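Tymofii Demchenko has been making cider vinegar at Skeveck for long enough to have opinions about it. When I rang him in August he was between deliveries and wanted to talk about the harvest supper.

"We sold 305 tickets last year and could have sold more," he said. "The barn won't take them, so we've moved it to the Hillier orchard and put up long tables."
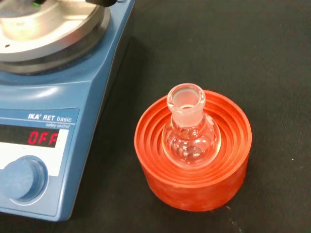
The move has meant a change of menu. There will be pork shoulder and roast roots, and a cheese course from Trajkovski, the dairy over the hill. Keegan Tipoki is cooking again. He did 28 lambs' worth of stew the first year and says he won't repeat it.

"It was too much chopping," Tipoki told me. "Pork you can put in at night and leave." 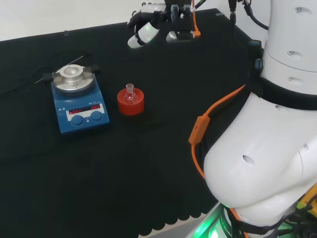
Demchenko is also running a tasting before the meal, at four o'clock. He will pour five vinegars and talk about acidity, a subject he picked up on an evening course. He likes to warm a little of the sharpest one so people can smell it. A blue hotplate with red number displays on the front would suit him, he said, but he will be using a saucepan.

Tendier, the bakery in the square, is sending bread. Tickets are 2000 pence under the old price list, or £20 to everyone else, and children eat for half.

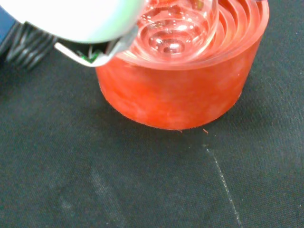

Issue 28

Parking is in the lower field, which holds up to 800 cars. "Bring a coat," Tipoki said. "It gets cold once the sun's off the trees."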